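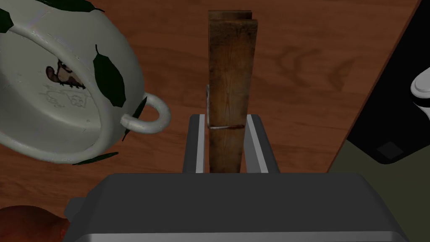 Ľubomír Krajčí asked whether the Lei tiles have to be sorted by hand before every game, or whether the bag draw takes care of it. The bag draw takes care of it, provided the tiles were counted when the set was first opened. The steps for that first count are in 3.1. The remainder of this section covers laying out the board, dealing, and resetting after a round.

3. SETTING UP SKANSTEAD

Skanstead is a tile-laying game for two to five players. Set-up takes longer the first time, as the tiles are supplied in punch sheets. Later games start from 3.2.

3.1 First use: preparing the tiles

1. Remove the punch sheets from the box and lay them on a flat surface, printed side up.

2. Press each tile out from the printed side. Support the sheet with your other hand. Do not pull a tile by its corner.

3. Sort the tiles by the symbol on the back. There are two kinds: field tiles (plain back) and Lei tiles (ring on the back).

4. Count both groups. A full set holds 112 field tiles and 26 Lei tiles.

5. Put the field tiles in the large cloth bag and the Lei tiles in the small one.

6. Keep the empty punch frames until both counts are correct. A missing tile is usually still in a frame.

NOTE: Four of the field tiles have a blank front. These are spares and are included in the count of 112. Take them out of the bag before the first game and store them under the tray. To replace a lost tile, copy its design onto a spare with a permanent marker. Let the ink dry fully before use.

CAUTION: Small parts. Keep the punch scraps and the scoring pegs away from children under three.

3.2 Laying out the board

1. Unfold the board and place it in the middle of the table. The harbor edge faces the youngest player.

2. If the board does not lie flat, fold it once against the crease and open it again. Do not weigh it down overnight with the box; the lid rim will mark the surface.

3. Choose the side of the board. Side A is for two or three players. Side B is for four or five.

4. Place the scoring track along the edge opposite the harbor. The track runs from 0 to 120.

5. Each player selects a color and takes the eight pegs and one marker of that color.

6. Set one peg per player at 0 on the track. The remaining seven stay in front of the player as supply.

7. Place the Wernholm card face up beside the track. On it, stack one round disk for each player plus one. With three players, the stack is four disks high.

NOTE: With two players, two colors of disk will be left over. Return them to the box. They have no function in the two-player game.

3.3 Dealing

1. Shake the large bag. Each player draws six field tiles without looking into the bag and stands them on the rack, faces toward the player.

2. Pass the small bag once around the table. Each player draws one Lei tile and places it face down behind the rack.

3. Players may look at their own Lei tile at any time. It may not be shown to another player until it is played.

4. A player who draws six field tiles of the same terrain may return all six to the bag and draw again. This may be done once per game.

5. Draw one more field tile and place it face up on the center square of the board. This is the starting tile. If it shows a harbor, return it and draw again.

CAUTION: Do not deal from an open pile. The backs of the field tiles wear unevenly, and after a number of games some can be recognized from behind.

3.4 Choosing the first player

1. Each player reveals one field tile from the rack at the same time.

2. The player with the highest number in the upper left corner goes first.

3. If there is a tie, the tied players reveal a second tile. If they are still tied, the one sitting nearest the harbor edge goes first.

4. All revealed tiles go back to the racks of their owners.

5. Play continues to the left.

The first player does not draw a replacement tile at the end of the first turn and so plays the second turn with five tiles. All other players draw normally.

3.5 Setting the length of the game

The standard game ends when a peg reaches 100. The long game ends when a peg reaches 120. Agree on the length before dealing.

1. For the standard game, place the gray stop bar across the track at 100.

2. For the long game, leave the stop bar in the box and add one more disk to the Wernholm card.

3. When a peg reaches the end, complete the current turn and then one further turn for every other player. Points scored past the end are counted — move the peg back to the start of the track and lay the marker next to it.

NOTE: The small bag is not refilled during play in either version. When it is empty, ignore any symbol that calls for a Lei draw.

3.6 Resetting between rounds

A match consists of three rounds. Between rounds:

1. Leave all pegs on the track. Scores carry over.

2. Clear the field tiles from the board into the large bag. Leave the Lei tiles on the board until step 4.

3. Each player returns the tiles on the rack to the large bag.

4. Check each Lei tile on the board. Tiles with a solid ring go back into the small bag. Tiles with a broken ring are out for the rest of the match and go under the tray.

5. Restack the disks on the Wernholm card to the height given in 3.2 or 3.5.

6. The player with the lowest score chooses a seat. The others keep their order. Turn the board, if necessary, so that the harbor edge again faces the youngest player.

7. Deal as in 3.3. The redraw in 3.3, step 4, is not renewed.

3.7 Storage

1. Tie both bags and place them in the deep compartment, large bag first.

2. Put the pegs in the narrow slot and the disks in the round well. Disks stored on edge will come loose if the box is kept upright.

3. Lay the folded board on top, crease toward the hinge side of the tray.

4. Close the lid fully. If it stands up more than the thickness of a tile, the racks are the wrong way around.

Do not store the game in direct sunlight or next to a radiator. The board may warp, and the red pegs fade sooner than the others. Wipe pegs and disks with a dry cloth. Tiles must not be washed.

Replacement bags and racks can be ordered from Felach with the form at the back of the rule book. Single tiles are not sold separately.

Section 4: Taking a turn

Comments (4)

Vojtěch Trnka
21st February
In 3.5 step 3, does the extra turn for the others happen even if two pegs pass 100 in the same turn? We had that with a shared harbor and stopped right there. Might have cost me the game.
Reply

Felach Support
Yes. The player whose turn it is counts as the one who ended the game. Everyone else gets one further turn, including the owner of the second peg.
Reply

tilebag_b
My copy had 25 ring tiles. Went back through the frames like it says in step 6 and the last one was stuck flat in the corner of the second sheet. Worth checking before you write in.
Reply

Ľubomír Krajčí
Thanks for the answer on sorting. One more: do the blank spares count if you forget to take them out and somebody draws one? We let it stand as any terrain and it was far too strong.
Reply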